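Laranja cura gripe? Vamos desconfiar um pouco

Quando alguém espirra em casa, aparece logo um adulto com um copo de suco de laranja. "Toma, que sara!" Será mesmo? Muita gente repete essa frase sem nunca ter perguntado de onde ela veio. Então vamos perguntar.
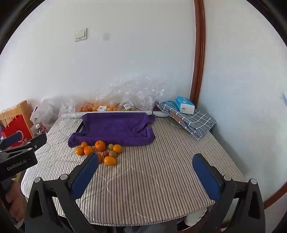
Por Mirela Toledo
22 de junho de 2026

A laranja tem vitamina C, e disso ninguém precisa duvidar. O corpo usa essa vitamina para manter a pele e as gengivas em ordem e também para ajudar as células de defesa. Antigamente, marinheiros que passavam meses no mar sem frutas frescas ficavam doentes: as gengivas sangravam e as feridas não fechavam. A doença se chama escorbuto. Com laranja ou limão, eles melhoravam.

Só que escorbuto é uma coisa e resfriado é outra. O escorbuto aparece quando falta vitamina C. O resfriado e a gripe são causados por vírus, e um vírus não vai embora porque você bebeu suco.

Mas minha avó tomou e sarou!

Pode ser. Só que o resfriado costuma passar sozinho em alguns dias. Se a sua avó tivesse passado a semana comendo pipoca, talvez sarasse do mesmo jeito, e aí a família inteira ia dizer que pipoca cura resfriado. Para saber se uma coisa funciona, é preciso comparar muitas pessoas que tomaram com muitas que não tomaram.

Cientistas já fizeram essa comparação. Para a maioria das pessoas, tomar vitamina C todo dia não evitou o resfriado. Em alguns estudos, ele durou um pouquinho menos. E começar a tomar só depois do primeiro espirro não mostrou grande vantagem.
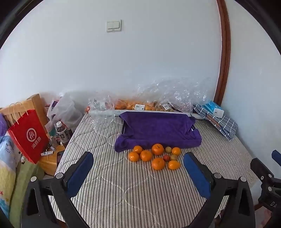
Laranjas e outras frutas pequenas sobre uma colcha listrada.

E a casca verde, quer dizer que a laranja está azeda?

Outra história para desconfiar. Em lugares quentes, a laranja pode ficar madura e doce por dentro com a casca ainda verde. O tom alaranjado aparece mais quando as noites são frias. A cor, sozinha, conta pouco sobre o sabor.

Então não adianta comer laranja?

Adianta, sim! Ela tem água, fibras e vitaminas, e é gostosa. Coma a fruta com os gominhos, porque no suco coado boa parte das fibras fica na peneira. E, se estiver com febre, conte para um adulto.

Para fazer em casa: pergunte a 6 pessoas o que elas tomam quando ficam resfriadas. Depois pergunte como elas sabem que funciona e anote as respostas.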